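Last updated: 12th April
4 min read

The reading corner is open, and we love it

If you've been into the Grallham shop lately you'll have noticed that the back half looks different. The old display bins are gone, the carpet is gone (good riddance!), and in their place we have proper tables and chairs where you can sit down with a book and stay as long as you like. We've wanted this since we moved into the building, and after a winter of measuring, arguing and moving shelves two feet to the left and then back again, it's finally here.

Let's start with the tables, which are the thing people keep stroking as they walk past. They're round and wooden, with a warm brown top and a light grain, and we went for round on purpose. Our first plan had long rectangular ones pushed together like a school library, and when we taped the outlines on the floor it felt like an exam hall. Round tables make it easy to pull up another chair, and you can sit with a stranger without feeling you've taken their end. Trosemo, the secondhand furniture place out past the rail bridge, found them for us and let us bring two back when the first pair turned out to be too tall for the chairs.

The chairs were a longer story. We sat in a lot of chairs! Some looked wonderful and were torture by page ten, and one very handsome model squeaked every time anybody breathed. The winners are taupe, with smooth curved backs and rounded padded seats, and they've passed the only test that matters to us, a whole novella in one sitting. The color was a compromise between the half of us who wanted mustard and the half who wanted navy, and now none of us would swap it.

The whole thing cost a little under what we'd set aside. We had $3,000 from the October book sale, and 64 of you put something in the jar by the register on top of that, which covered the new floor lamps with $31 to spare. The $31 went on a plant. It is doing fine so far, and if you're tempted to water it, please ask at the desk first, as it has already been watered by several kind people on the same afternoon.

Now for the small stuff, which is half the fun. Tables look bare when they're just tables, so we've been adding bits and pieces: little framed prints, sign cards, a few things to flick through while you wait for a friend. Leka, the print studio upstairs, has been very generous with advice about what goes with wood that color (pinks and reds, apparently, and they were right). We also say yes to anything cheerful. A bookstore table can carry a cartoon animal and a serious biography at the same time, and ours regularly do.

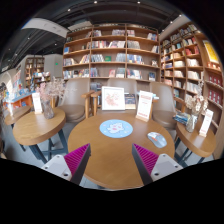
One of the round tables in the reading corner, with a floral print in a white frame and a cartoon mat in light blue.

The pink branches in that print make the whole corner feel like spring, and we're planning to change the pictures around with the seasons. If you draw or make prints yourself and have something small that would suit a square frame, bring it in and show us. We can't promise to put up everything, but we do want to see it all.

You're welcome to work here too. Plenty of you have asked about laptops, and the answer is yes, at any table, with headphones on if there's sound. Please keep drinks in cups with lids, use a coaster on the wood, and put books you've finished browsing on the return cart by the pillar so they find their way back to the right shelf.

Tiker, our evening book group, moves into the corner from next month. They've been meeting on folding chairs between Travel and Cooking for years, and they deserve an upgrade more than anyone we know. The first pick is a family saga of 700 pages, so those padded seats will be earning their keep. New members can just turn up, and you don't have to have finished the book. Most of them won't have either.

Come in, pick a chair and tell us what you think. The one in the corner by the window goes first, so get here early if you want it!

Contact us at the Grallham shop desk | © Grallham Books. All rights reserved. | Back to top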